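Bouazza is ending cloud support for the first Tevham home cameras in December. I have 2 of them, so I read the whole notice. Short thread.

The cameras will still power on after the cutoff. Live view will work if your phone is on the same Wi-Fi. Away from home, you get nothing. No alerts, no saved clips, no talking to the delivery driver.

Clips already stored in the cloud can be downloaded until the shutdown. The app only lets you pick them one day at a time, so start early if you want to keep any.
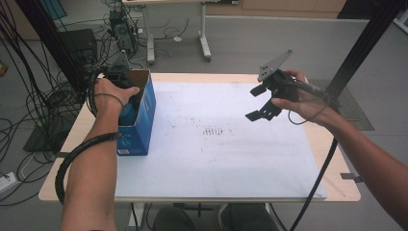 Blue box on the left, white paper across the table.

The part I care about more is updates. The notice says security fixes stop on the same day as the cloud. A camera that sits on your network and never gets another patch is a risk, even if the picture still looks fine.

Bouazza is offering a discount on the newer Tevham model. The discount code expires after 6 weeks and can't be used at outside stores. The new model also needs a paid plan for clips, and the old one didn't.

What about local storage? The first model has a card slot, and the notice says recording to a card will keep working. What it doesn't say is whether you can change any settings once the login servers are gone. I asked support on Thursday. They sent me a link to the same notice.

Cultudon, the group that tracks end-of-support dates, has a page for this one now. It has the affected serial numbers, which Bouazza left out. Check the sticker on the back of the camera - the box only has the model number.

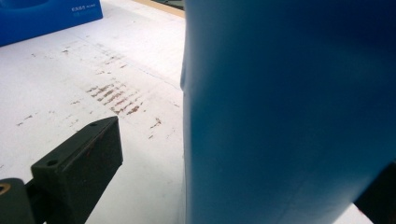 One reply says the shop in Jolludthorpe was still selling the first model last week at full price, with nothing on the shelf about the cutoff. The same person wants to know if that counts as grounds for a refund.

I would ask the shop first and bring a copy of the notice. Return rules depend on where you live, so I can't give a better answer than that.

A few people asked how many cameras are affected. Bouazza gives no number. The Cultudon page has more than 2000 comments from owners, but that doesn't tell you how many were sold.

My plan: one goes on a guest network with a card in it, pointed at the garage. The other gets reset and recycled. If you're passing yours on, remove it from your account before December, while the servers can still process it.

Will add to this thread if support answers the settings question.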